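Progress report to the Kundau Fund
Project: Junent Shared Laundry and Drying Room
Prepared by Ailbhe Cronin, project coordinator
10th October

1. Where we are

The laundry opened to residents in March, two weeks behind the date in our application. The delay was caused by the floor drain, which had to be re-cut after the plumber found the fall ran the wrong way. The cost was met from contingency and we have not asked for a variation.

Since opening we have logged 943 washes. The target in the funding agreement was set for the full year, and at the present rate we will pass it before the end of the second quarter of next year. Use is heaviest in the early evening. Mornings are still quiet, and we have put the price down by 50 cents before noon to see whether that shifts anything.

All of the washing machines are in service. One was out for nine days in winter with a failed door lock. Ilie Appliances supplied the part under warranty, but we paid the call-out fee ourselves. It is shown under repairs in the attached sheet.

2. Drying

The application proposed tumble dryers only. Residents asked for line drying as well at the first open meeting, mainly on account of cost, and you agreed to the change by email. The lines are now up in the back room and along the north verandah. We chose rope over plastic-coated wire after Deirdre Foley borrowed samples of both and hung wet towels on them over a weekend. The wire sagged less but marked the lighter fabrics. 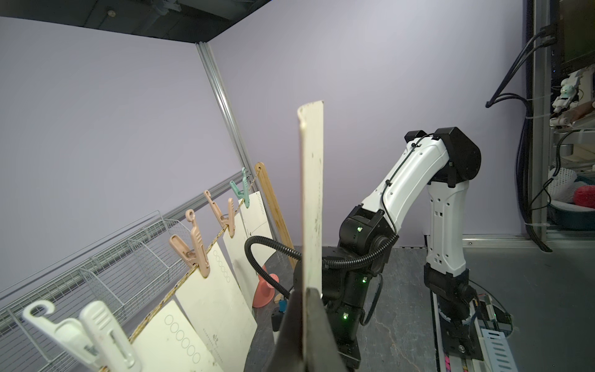 Power use for the building has come in below the estimate. We can't say how much of that is due to the lines, as the meter covers the meeting room too. Havance Electrical has quoted for a separate sub-meter and we would like to go ahead if there is money left at the end of the year.

Damp was a concern in the back room during the wet months. The extractor fan now runs on a timer and the window is kept open a hand's width. Some spotting on the ceiling near the door was treated and repainted. It has not come back so far, and we will check it again after the summer.

3. People

Boonsong Somboon was taken on in May for 12 hours a week to open up, clean the filters and handle the bookings. The hours are not enough. He has been staying late to clear the evening slots and we have been paying him for it, so the wages line is over budget. We propose to move the unspent signage money across to cover this and ask for your approval.

Áine Conneely ran the sessions on stain removal and mending. The mending sessions filled up and will be repeated. The stain removal session drew very few people and we have dropped it.

Ita Mac Mathúna has finished the resident survey. We sent it to 70 households and almost 50 replied. Most were happy with the cleaning and the opening hours. The main complaints were:

- the booking sheet is hard to read and people write over each other
- loads left in machines after the slot has ended
- no bench or table at the right height for folding
- pegs going missing 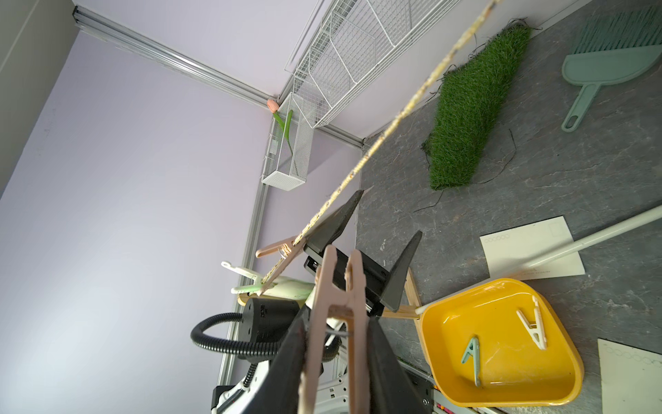

The booking sheet has been replaced with a larger one, ruled in half-hour slots. For loads left behind, there is now a shelf with labelled tubs, and Boonsong moves the washing after 15 minutes' grace. There was some grumbling about this in the first week. A folding bench has been priced but not ordered.

4. Money

Spending is within the total grant. Wages and repairs are over, signage and training are under, and the rest is close to plan. Income from washes covers water and detergent but does not yet cover power. We had expected this to be the case until the second year.

5. Next period

We plan to order the folding bench, fit a handrail on the back step and renew the insurance, which falls due before Christmas. We also need to settle the lease with the council. The draft was returned to us with a new clause on after-hours access, and we have asked for it to be reworded.

Two decisions are needed from the Fund: the transfer from signage to wages, and whether the sub-meter can be paid for from this grant. A reply by the end of the month would let us book the electrician before the holiday shutdown.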